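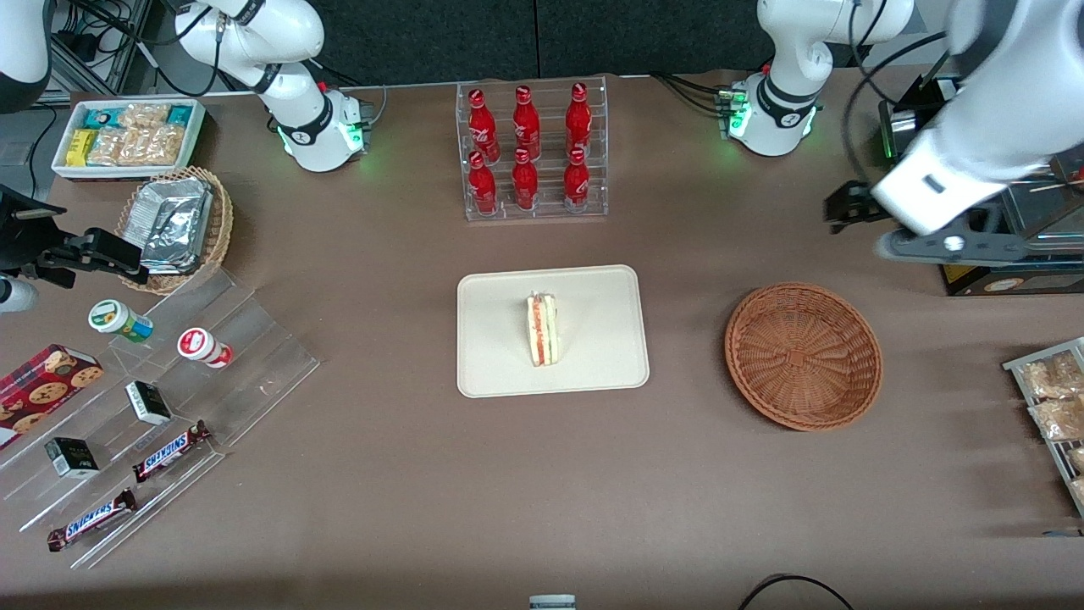
*Fig. 2. Snack counter: tray, basket, tiered stand.*

## Setting up the counter

Do this before 7, Sunday too.

1. Wipe the table. Let it dry.
2. White tray goes at the back. Fill with the small wrappers, yellow boxes, clear cookie bags. Pack it tight, they slide otherwise.
3. Clear stand in front, set at an angle. Bottles up top. Small boxes on the middle steps, Snickers on the lowest.
4. Cookie box on the left end, picture side out.

**Note:** Bottle tipped over? Stand it up agian before you load anything below.

**Caution:** Stand is acrylic. No Plonel spray, it clouds. Damp cloth only.

## Baskets

5. Round wicker only, rim clean. Foil packets can be stacked.
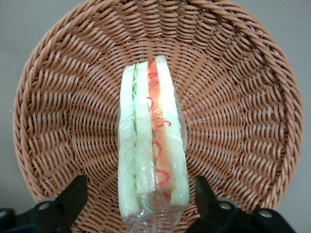
6. Wrapped sandwiches: lay on the side, fillings up so people can see what they're getting. Torn film = don't put it out.
7. Check dates. Anything past goes on the Andrade sheet, code 67.
8. Restock from shelf 248. Shelf empty, call Silvana Dantas, ext. 1615. After hours try Unai Barroso.

**Note:** Plilcombe site uses a differnt tray, steps are the same.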